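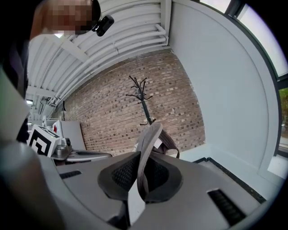
Brick wall and ceiling, Cundell

Re: [small-choirs] New rehearsal room is too loud, what can we do?

Dear all,

Thank you for the many answers to my first message. I did not expect so many, and I am sorry that I needed three weeks to write back. I put my old message under this one in parts, so that people who joined the list in the meantime can follow.

> We are a choir of 24 singers and we moved in August from the
> Saliba hall to a room in Cundell. The old hall had carpet and
> a low ceiling and was rather dead. The new room has brick
> and a concrete floor, and everything we sing comes back to us.

First, several of you asked for the size. The floor is 105 square meters. I do not have the height yet, I will measure it when I can borrow a longer tape. One of you wrote that without the height any calculation is a guess, and I accept this.

Second, you asked about the ceiling. It has white slats with pipes between them. I wrote before that the ceiling is "hard", but I am not sure that this is the right word. With the slats the sound does not come back from above so clearly as it does from the wall. When I clap under the slats and then clap close to the bricks, I hear two different things. Under the slats it is more like a soft noise, and close to the bricks it is sharp. Maybe somebody with better ears can explain it.

> The basses say they cannot hear the sopranos. The sopranos say
> they hear only themselves. I stand in front and I hear everybody,
> but the consonants are gone. In fast pieces it is like soup.

This is still the main problem, but it is better than in August. I want to report what we tried, in the order in which we tried it.

We began with the position of the choir, because it costs nothing. In the first rehearsals we stood with our backs to the brick wall, as we did in the old hall with the wood wall there. This was a mistake. Now we stand with the wall on our left side, and I conduct from the corner which was the back before. The difference for the tenors is large. For the altos it is small, and two of them say it is worse, so we will move them one row forward and ask again.

Then we tried to stand in a curve, with the ends closer to me. The advice came from this list and I am grateful for it. The sections can see each other now, and I think they sing differently when they see each other, even if the room does not change at all. For the slow pieces I would never go back to straight rows. For warming up we still walk around the room, each person alone, and this I also recommend. In a room that rings so much, the singers discover by themselves where their voice disappears and where it becomes huge.

After this we hung blankets. I borrowed thick wool ones and we put them over the coat racks, which have heavy round bases, and carried the racks behind the basses. It looks like a moving day but it helps with the high frequencies. The "s" sounds became shorter. The low notes did not care about the blankets. I read afterward that this is normal and that a blanket needs air behind it, so next time we will leave 30 centimeters between the rack and the wall and I will listen again.

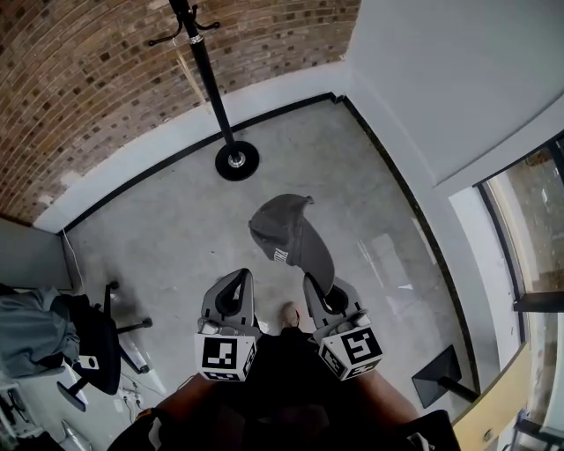 Plarent

The floor is the next question. It is polished concrete, pale gray, and very easy to clean, so the owner does not want anything glued on it. I understand him. Rugs are allowed if we roll them up after each rehearsal. We have two rugs promised and I look for a third. Does it matter where they lie? One answer said between the choir and the conductor, another answer said under the feet of the singers. Both sounded very sure. If I have only three rugs I would like to know which of these is right, or if it depends on the room.

> Someone offered us Julix panels from an office that closes.
> Does anybody on the list have experience with them?

About the panels I received four private answers and they do not agree. Two choirs have them and are content. One choir found that they take away the brightness and leave everything else, so that the sound became dull but still long. The fourth person did not have these panels but some similar ones, and told me that the thickness is the only thing I should look at. Ours are 40 millimeters thick. I asked the office how many they have, and the answer was "a room full", so I must go and see.

We are not allowed to drill into the bricks. The panels must stand on feet or hang from something that we bring with us. If anybody has built feet for such panels, please send me a drawing, even a very simple one. They must be stable when a person walks against them, and light enough that older members can carry them. I thought of a wide base made of wood with a slot, but I am not a carpenter.

I want to add one thing about how we sing, because I think I blamed the room too much in my first message. In the Saliba hall we had to push, and we pushed for many years. In the new room this habit is terrible. When I asked everybody to sing the same piece at half of the volume, the words came back at once. Then after one page they forgot it and the soup was there again. So a part of every rehearsal is now only quiet singing, without the piano, and I ask them to finish each consonant together and to wait until the room is silent before they start the next phrase. It takes patience. Some like it and some ask me when we will sing properly again.

For the old music the room is a gift - I must say this also. We tried a simple four-part piece very slowly, and at the end the chord stayed in the air and people smiled. I do not want to lose this when we bring the panels in. This is why feet or wheels would be my choice even if drilling were allowed.

My open questions are these:

- where to lay three rugs
- how to make feet for the panels
- whether the piano should stand near the bricks or away from them (it is an upright and it stands near them at the moment)
- whether the altos should be in the middle of a curve

Please answer to the list and not only to me, other choirs seem to have the same trouble.

With kind greetings from Cundell,
Plarent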